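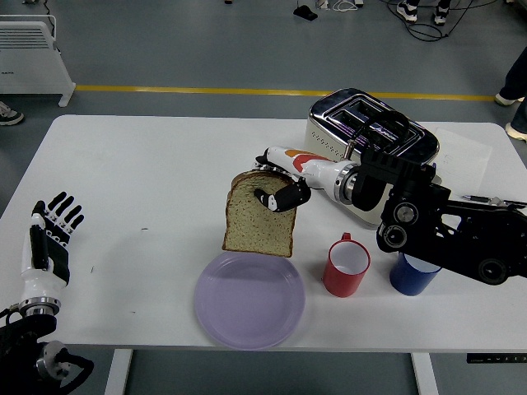
Flumiten Bread Keeper, large

Out of stock in grey until February. White and cream ready to go.

Keeps a sandwich loaf soft on the bench without a plastic bag inside a bag inside a drawer. Lift-off lid, vented at the back, raised rack so the bottom crust doesn't sweat. Fits a full 700 g loaf, sliced or not. Won't fit a long sourdough batard, please measure first – we get a lot of those back.

What's in the box
Keeper base
Lid with sliding vent
Rack (lifts out for crumbs)
Spare vent slide
Care card

Size and weight
Outside length 38 cm
Inside length a touch under that, allow for the walls
Powder coated steel, bamboo rack
Lid seal is food grade silicone, comes off for washing

Colours
White, cream, grey. The cream is warmer than it looks on most phones. If you're matching it to a Hornska canister set go cream, not white, their white has a blue tint to it and ours doesn't.

Using the vent
Three settings. Closed for soft sandwich bread, wholemeal, rolls, anything you want to stay bendy. Half for seeded and rye. Open for crusty loaves, and eat those the same day or the next anyway. In humid weather go one setting more open than you normaly would. Up north in the wet season we'd say don't bother with closed at all, slice the loaf and freeze half.

Don't put warm bread in. Let it cool right through on a rack, a couple of hours for a homemade loaf, or you'll get condensation under the lid and mould by Wednesday. Not a fault with the keeper, we can't refund for that one.

Cleaning
Tip crumbs out every few days. Wipe base and lid with warm water and a splash of vinegar, dry fully before the bread goes back. Rack is hand wash only. Bamboo splits in the dishwasher – yes even on the eco cycle. Seal can go in the top basket. No scourers on the powder coat please.

If you've had mould in there, wash the lot, seal off, and leave it open to the air overnight.

Price
$70 each. Free postage on this one, mainland only. Tassie and remote postcodes get quoted at checkout.
Replacement rack or seal, see Spares. Order by keeper size, the small rack looks the same but it's too short.

Goes with
Mavton bread knife, serrated, left or right hand
Yüksel linen loaf bag, good for the freezer half
Flumiten crumb tray, sits under the knife and board

Common questions

Will it keep bread as long as the fridge?
Different thing. Fridge slows mould but makes bread go stale faster. Bench for what you'll eat in a few days, freezer for the rest.

Can I stack things on the lid?
Light stuff. A fruit bowl is fine, a stand mixer isnt.

Does it smell when new?
The seal can, a bit. Wash it and leave the lid off for a day.

Two loaves at once?
Two half loaves, yes. Two full ones, no.

Returns
50 days, unused, in the original box. Change of mind postage is yours, faulty is ours. Send a photo of the fault first, it's quicker for everyone. Dents from the courier need reporting the day it arrives, keep the carton.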